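Plunmont Opens Its Doors to Old Desktop Computers in January

PLUNMONT – I'm Stamatia Vasilakis, and I get to share some news I've been sitting on for weeks! Krasniqi, our repair and parts shop, is starting a desktop computer drive in January, and we'd love to have your old tower.

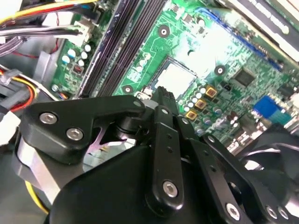
Jianhua Jiang wrote to us as soon as word got out, asking whether a computer that won't start is even worth hauling over, or whether we only want the ones that still run. Bring it, Jianhua! A dead machine can still have a perfectly good motherboard in it, and if the board is gone too, there may be memory, a fan or a power supply we can put to work somewhere else.

We did a trial run last year with 62 desktops, mostly from two local offices that were moving out of their buildings. I figured we'd be done in a couple of weeks (ha). It took us most of the spring, but we learned a lot about what people hang on to, and we came out of it with a much better way of sorting boards. Every board now gets looked over at the processor socket first, then the capacitors, then the connectors and slots. Bent pins and bulging capacitors get written on a tag, and the tag stays with the board until it's either back in a case or off to the recycler.

This time we're aiming for 600 machines. Edoda is lending us shelving and a second workbench, and Manolis Tsolakis has set up 11 drop-off spots around town, including the library and both hardware stores. The full list is taped up in our front window.

A few things before you load the car. Please take out any discs and unplug the cables, but leave the case screws in, even if you're itching to have a peek inside. Back up your files first. We wipe every drive that comes in, and we can't get anything back for you afterward. Monitors and printers will have to wait, I'm afraid – we just don't have the floor space yet.

Rebuilt computers will go to families and students in Plunmont at no charge, and sign-up sheets will be at the counter all month. Myrto Athanasiadis is taking names for the evening repair class too, which starts at 6:30 p.m. and covers opening a case, seating memory and cleaning out dust.

For questions about drop-offs or the class, stop by the Krasniqi counter and ask for me or Myrto.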